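ハンドグリッパー収録の現場ルール、どこまで決めてます?

2018年8月　投稿者:plukach_2gou

家具つきの部屋でグリッパーを手に持って動作を録る仕事をしてます。Tyagiの手順書が先月改訂されて、「開始前に引き出しと棚の中を全部確認」という項目が増えたんですよ。1日780円の手当でこれはきつい(笑)。みなさんのとこはどうですか?

mocha_neji
うちは5月から確認必須です。慣れると早いですよ〜。それより私は手首のアクセサリー禁止のほうを明文化してほしい派。マーカーのすぐ横で光るの、地味に気になるんです。

ditosthorpe勤務
アクセサリー禁止は反対かなあ。Ditosthorpeでは2,945本録った時点で見直しましたけど、ブレスレットが理由で捨てたのは20本だけでした。マーカーの向きをそろえるほうがずっと効きます。

plukach_2gou
なるほど、写真あったほうが話が早いですね。貼ります。

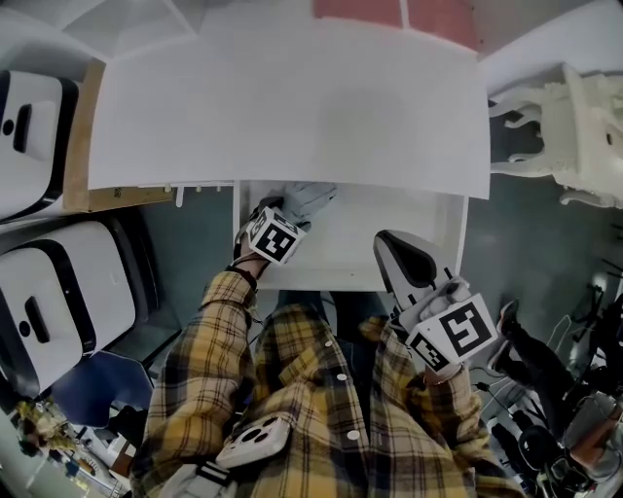
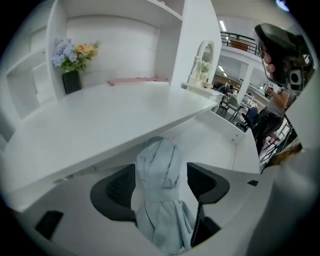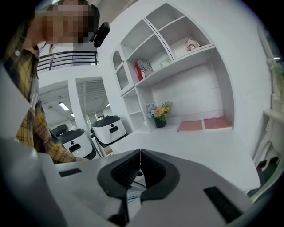 白い机まわりでの作業。1枚目は引き出し、2枚目は水色の布。

mocha_neji
1枚目、右手首まさにそれです!マーカーの真下じゃないですか。あと胸のスマホ、ハーネスの締め具合は誰が見てます?うちは二人一組で相互チェックにしてます。

plukach_2gou
締め具合は自己申告です……。相互チェックいいですね、提案してみます。

sabo10
横からすみません。私は3枚目の奥が気になりました。白いサービスロボットが並んでるでしょう。収録中は移動ロボットの電源を切る、って手順書に書いてあります?Pinasskaの現場ではそこが最初の項目で、床にテープで待機場所も決めてます。

ditosthorpe勤務
電源オフまでは要らないと思う。待機モードで十分では?毎回落とすと再起動待ちで一日の本数がかなり減ります。

sabo10
いや、待機だと呼び出しがかかったら動くので。人がグリッパーを両手に持ってる横に来られたら怖いですよ。本数の話と一緒にしないでほしいです。

ditosthorpe勤務
それなら呼び出し側を止めればいいのでは。うちはそうしてます。

mocha_neji
2枚目みたいに布をつかむ回って、指のパッドの掃除はどのタイミングですか?繊維が残るのが嫌で、私は布のあと必ず拭いてます。

plukach_2gou
うちは休憩ごとです。手順書の191番に「適宜」とだけあって、その適宜が人によって全然違うんですよね。とりあえず相互チェックと呼び出し停止の件、次の打ち合わせに出してきます。パッドの拭き方も、何で拭いてるか教えてもらえると助かります!

mocha_neji
乾いたマイクロファイバーです。アルコールは使ってません。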